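3.2 Plain surfaces and what people think they see on them

I went into this part of the study expecting the cluttered shelves to give us trouble, and I was wrong! It was the plain pale surfaces that had everybody arguing. We had 46 households in the Kondgate group, and when I asked people to tell me whether a panel was clean, they'd look straight at the same grey-beige patch and give me opposite answers (sometimes in the same kitchen, sometimes married to each other).

Part of it is the light. A soft reflection on a matte finish can pass for a smear, and a broad shadow makes half a panel look like a different color, as in Figure 4. Eduard Skála had warned me about this back in January, and I'd brushed it off.
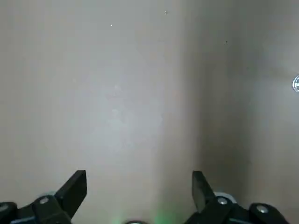

Figure 4. Pale matte surface with a patch of reflected light, a soft band of shadow and a few tiny specks.

So we changed the question. Instead of "is it clean?" we asked people to point at whatever they would wipe, and then to look again from a step to the left. Seven of the Gatwood participants changed their minds after that one step, and they were pretty cheerful about it. Specks were easier, light or dark, and people mostly agreed on those once they'd found them. Screws and knobs I left out of the scoring, though I did keep the notes people gave me on them (grime around the rim was a favorite complaint). The Brabec wording of the question is in the appendix.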